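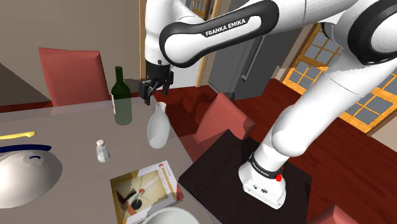 Kuten is a room and prop package for arm simulation, sold as a download and aimed at people who want to try out a robot layout before they drill into anything. I bought it to plan an arm mount beside the dining table at home, with the hardware work to be done in the Prandham workshop. The default room loads with the arm on a dark square platform next to the table, and the gripper can be parked over the far edge, close to the white vase, with the bottle standing off to the left. A neck that narrow is a useful test. It leaves little room for error on approach, and a poor approach angle will push the vase before the fingers close.

Installation took one evening. The download is 791 MB and unpacks into a single folder. Kuten does not include a motion planner, so I used Clerlow, which I already had on the machine. The import script found the arm model but set the base frame at floor level. The fix is a one-line height offset in the room file. The manual mentions the offset in an appendix and gives the wrong sign.
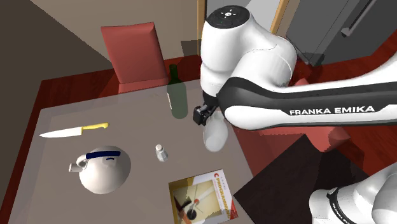

Mwende Nzioka

Props are the strong part of the package. There are 18 of them, and each is a separate rigid body with its own mass and friction values in a plain text file. The defaults are reasonable for the book and the shaker. The teapot was too light and I doubled its mass. The knife, with its yellow handle and broad white blade, lies almost flat on the tabletop, so a straight-down grasp has very little to close on. I had better results going for the handle with the wrist turned to match it.

Collision shapes are less consistent. The bottle uses a close fit along the neck and shoulders. The teapot is wrapped in one convex hull, which fills in the loop and the spout, and any plan that tries to hook the loop will fail. Pendo Magesa sent me a replacement mesh built in Aoki that splits the body into separate parts. It works, but physics steps are slower with it loaded.

Rendering is adequate for layout work. Shadows on the red-brown floor are dark and patchy, and the tabletop has a lighter band along the far side that looks translucent from most camera positions. I could not find a material setting that removed it. Text on the book cover is large enough to use as an orientation check for a camera: the red C and the word PROGRAMMING run down the right side.

For the build itself, the reach check paid for the package. With my table dimensions entered, the planner could not get to the near corner without swinging the elbow through a chair. I moved the mount 3 inches toward the wall and repeated the run. The corner is now reachable with the chair left in place. The plywood stand has been cut to the new position and the bolts are in.

Faults found so far: the offset sign in the manual, the teapot hull, and a crash when 2 cameras record at once. I reported the crash on 6/5/19 and have a ticket number but no patch.

Rating: 3 out of 5. I would buy it again for the room and the props, and set aside an evening for the collision meshes.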